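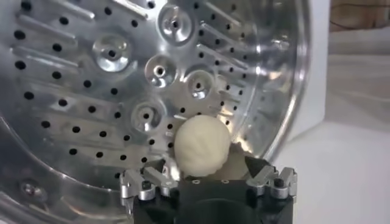
Two Wrist Cameras and Two Sets of Fingers on a Steamer Plate

Romana Slanina
August 2020
6 min read

The Flerkix gripper went back on the arm this month after a long stretch with the Jovero. Both are two-finger electric units with enough force for boxes and bottles. I wanted to know which one I could leave mounted for soft items, and whether the small wrist camera I already own is good enough to close on them without a second view from above.

The test part is a pleated dumpling. Dough is a decent worst case for this class of gripper: it dents at low force and the top is a poor place to grab. The surface is a perforated stainless steamer plate, picked because that is where dumplings end up and because it is unpleasant for a camera.

Setup

The arm is a Jokura six-axis, second hand, with the original controller. The joint encoders are fine. The controller takes position targets over Ethernet and returns gripper state on the same socket, so the two grippers can be swapped without touching the motion code. The tool offset has to be redone every time. I forgot once and pushed the Jovero fingertips into the plate.

The Flerkix has aluminum fingers on a linkage. The tips angle in toward the work and travel in a shallow arc as they close, so tip height changes with opening. If you calibrate the offset at full open and grasp at half, you are low. I measured tip height at several openings and put the result in a lookup table. The Jovero fingers run on a straight rail and need no table, but the body is wide and fouls the rim of anything round.

Camera

The wrist camera looks out past the gripper body with both fingertips in view. That is the whole argument for mounting it there. With the fingers open on either side of the part you can compute the centering error directly in pixels and skip most of the hand-eye calibration.

The plate is the problem. The holes are small, dark and regular, and the stamped ribs between them throw pale streaks that shift with every wrist move. The raised bosses are worse. They are round and bright at the edge, and my first detector, a blob filter on brightness and circularity, liked them more than it liked dough. Dough is matte. Once I switched to local texture variance and took low-variance regions as candidates, most of the false hits on the metal went away. Two dumplings close together still merge into one region, and I have not fixed that.

I also tried the Srivastava camera, which has a global shutter and costs a good deal more. It is better during motion. For a grasp where the arm stops before closing it made no difference I could find, and its housing adds 40 mm in front of the flange. It is on the shelf again.

Results

I ran 163 attempts with each gripper using the same detector and the same approach path. A success is a lift, a two-second hold and a release, with no tear in the dough.

Flerkix: 130 successes.
Jovero: 67 successes.

The gap is mostly geometry. Near the rim the Jovero body touches metal before the fingers get down to the part, and the controller faults out on force. Away from the rim the two are much closer. Anyone working on a flat tray should not read too much into the totals.

Tears were nearly all at the pleats, when the grasp landed high. Lowering the approach helped on both units. Closing speed mattered less than I expected. Force limit mattered a lot, and the lowest setting on the Flerkix is still a bit more than I would like. Silicone pads over the tips would spread the load, but the set I cut in November peeled off in steam, and I have not found an adhesive I would put near food.

Latency from image to motion command averaged 368 ms, almost all of it in my own Python. The controller accounts for very little.

Next

The Flerkix stays on. I want to split merged regions using the pleat pattern, which should be centered on each top, and then repeat the run with the plate tilted. The lookup table and the variance filter are in the usual repository under grasp_soft. The tip heights are for my unit, so measure your own.

Filed under: Grippers, Bench Notes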